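Gripper and Camera Trials — Meeting Notes
Neltbridge workshop, 2021-12-07
Chair and notes: Jawad Lodhi 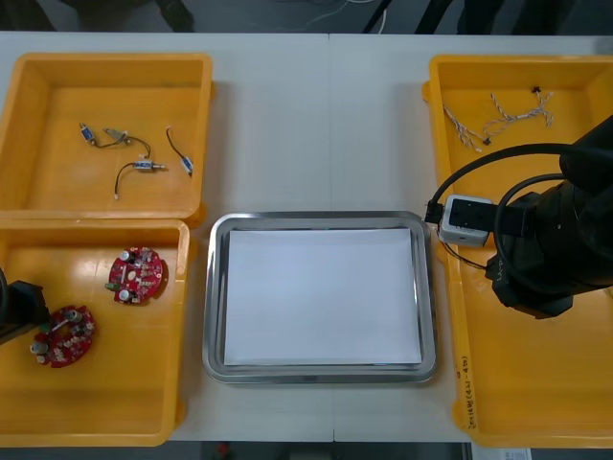

1. Gripper comparison
The Srour fingers and the Drodo fingers have now each had a full set of 36 picks, and we have plenty to talk about! Srour dropped 2 parts, Drodo dropped 12. Most of the Drodo drops came from the wire harnesses, where the wider tips pinch one strand and let the rest of the twist slide away. We agreed to keep the layout as it stands for the next set, with the round red boards on the left, the harnesses on the right and the paper-lined steel tray between the bins as the drop-off spot. Everyone liked how gently the Srour pair picks up the boards by the rim, clear of the capacitors.

2. Wrist camera
Long discussion on glare. The glossy yellow bins throw back the overhead light and the depth reading suffers for it. Jilis can lend us matte liners. Jawad is very keen to try a lower exposure first — it costs nothing and takes five minutes. Agreed to do both, exposure first.

3. Cable routing
The loop on the right arm was last changed in August. It still swings wide when the wrist turns over the harness bin. Try a shorter run with one more clip at the elbow.

4. Controller
Old controller stays for now. The new one felt much smoother on slow moves, a real treat to watch, but we don't want to change two things at once.

Actions
Jawad: exposure test, then write to Jilis about liners
Jawad: rerun Drodo on harnesses only, with narrow tips
All: read the Srour force notes before the next meeting

Next meeting to be set once the narrow tips arrive.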